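Home Articles Issues For authors Search
14 min read

4. Results

4.1 What the tenants remembered

The participants were 167 tenants in two districts, Ralten and Zirninard, who had moved into a furnished rented room during the previous year. As described in Section 3, each of them wrote a free description of the first room they rented, without looking at any photographs, and marked on a sheet which parts of the room they would change if the landlord allowed it. The descriptions were collected in April and were coded by the second and the third author (Shufen Duan and Zhiqiang Liao). Where the two coders did not agree, Fengying Lu read the passage and took the decision.

In total the coding gave 2484 separate mentions of surfaces, furniture and fittings. The walls received the largest part of them. This was a surprise for us, as the pilot study in Lanivo had suggested that tenants speak mostly about the bed and about the window. One possible reason is the order of the questions. In the pilot, the question on sleeping came first, and it may have led the participants in that direction. In the present study the first question was only "Please describe the room".

The mentions of walls were of very different kinds. Some tenants gave only a color. Others wrote a long passage on one stain, or on a nail that they were not permitted to remove. A participant from Zirninard gave almost one full page to the place where two rolls of paper met behind the door, because the stem of a rose did not continue on the other side of the seam. She had lived in this room for eleven months, and she wrote that she looked at the seam each time she put on her shoes.

4.2 Plain walls and patterned walls

Of all participants, 88 had rented a room with a printed paper on at least one wall. The other participants had painted walls, or wood panels, or in a few cases a mix which we could not classify. We compare the two groups here only for the length and the content of the descriptions, and we do not make a claim about comfort.

The tenants with printed paper wrote longer passages on the walls, but they wrote less on the ceiling and on the lamps. It was expected that the pattern would take attention from other surfaces, and the result agrees with this idea. However, the effect on the floor went in the opposite direction. Tenants with a strong wall pattern mentioned the floor more often, and many of them did it in the same sentence as the wall. Typical expressions were "it did not go with the floor" and "at least the floor was quiet". We had not prepared a code for such sentences and had to add one after the first round. The early sheets were then coded again from the beginning.

Väisänen (personal communication) has pointed out that this may depend on the language. In the Finnish answers from his own unpublished survey, the wall and the floor are seldom put together in one sentence. We could not test this with our material. All our participants answered in English or in Chinese, and the Chinese answers are too few for a comparison of this sort.

4.3 Small furniture against a pattern

After the written part we held interviews with 44 of the tenants. The interviews were led by Nusrat Saha and took place in the participants' homes, or in a café when this was preferred. The aim was to learn how people choose the place for small pieces, for example a stool, a side table or a low shelf, when the wall behind is already busy.

Two habits were reported again and again. The first one is to push the piece fully against the wall and to leave its top free. Tenants who did so said that the pattern already "filled" the place above, and that a vase or a frame would be lost there. The second habit is to pull the piece a little away from the wall, so that there is a strip of floor behind it. This costs space, and in a small room it is not a small cost. Still, the people with this habit were quite firm about it. One man had moved the same shelf three times in one week, and finally he let it stand forward, although the door of the wardrobe then opened only halfway.

The material of the piece seemed to matter less than we believed before the study. Wood was preferred by most, but the reason given was often the price, or that the piece was a gift. Legs were discussed more than tops. Furniture with thin legs was called "light" or "easy", also when it was heavy to carry. In front of large flowers, thin legs were said to be better, and in front of narrow stripes they were said to be worse, as the legs and the stripes were read together.

The size of the pattern was judged in relation to the furniture and not in relation to the room. When we asked if a pattern was large or small, the participants usually looked for an object beside it before they answered. Figure 4 shows a large floral pattern of the type that most often led to this kind of answer, used on three sides and combined with a pale floor.

Figure 4. Watercolor paper with pale-blue ribbon bows and pink peonies on three walls, over a marble-patterned floor. A small two-tier wooden shelf with a white metal frame stands toward the back.

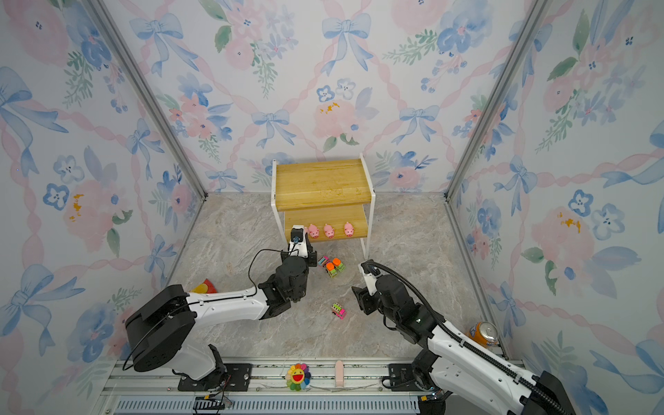 4.4 Changes that the tenants wished to make

The marked sheets were less rich than the descriptions, but they are easier to compare. Removing the wall paper was not the most frequent wish, even among the tenants who had complained of it in writing. More often they marked the curtains or the lamp. In the interviews we asked for the reason. Several tenants said that paper is a large work and belongs to the owner, and that they did not permit themselves to wish for it. This should be kept in mind when such sheets are used to measure satisfaction. It is possible that the sheet measures what people consider as their right to change.

A smaller group had covered a part of the wall by themselves, with cloth or with a map. They did not see this as a change of the wall, and they left the wall unmarked on the sheet. In Ralten the written contracts often forbid glue and nails, so the cloth was hung from the curtain rail or held behind a bookcase. We did not ask to see the contracts in Zirninard, and for this reason the two districts are not compared on this point.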